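The Small Objects Gallery: Glasses and Their Houses

Everyone in Gilatville seems to own a glasses case, and hardly anyone in Gilatville seems to keep glasses in it. Bereket Gebremichael's holds guitar picks. Mine held a very old cough lolly until the start of July, when I finally cleaned it out and felt moved to make a page.

This is the third lot in the series, after Key Bowls and Lids Without Containers (471 visits and one complaint, from my sister). Captions are mine, as are the opinions. Tolera Kassa did the colour correction and would like it known he had no say in the words.

The hard case, open. Black inside, light blue across the front with some dark blue angles and a dab of orange-red, so at least one side of it dresses for company. The glasses are beside it, folded, black frames and grey-green lenses, a hand's width from home in spirit if not in measurement.
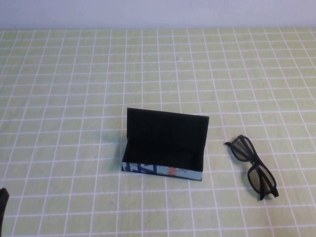
Do glasses need a hard case, or will a soft pouch do?

A soft pouch will keep the dust and scratches off, but it won't save anything you sit on. If they travel in a bag with keys, get the hard one. If they live on a bedside table, the pouch is plenty.

A word on cloths, while we're on the subject. The one that comes with the case is good for a month, after which it's mostly moving your lunch about. Wash it by hand in a bit of dish soap and skip the fabric softener. T-shirts are not cloths, whatever Bereket tells you.

Next up is Umbrellas, Folded Badly. If yours qualifies, drop it at the Paso Street library desk with your name on it. Broken spokes are welcome.

Page last fiddled with Thu 6 July.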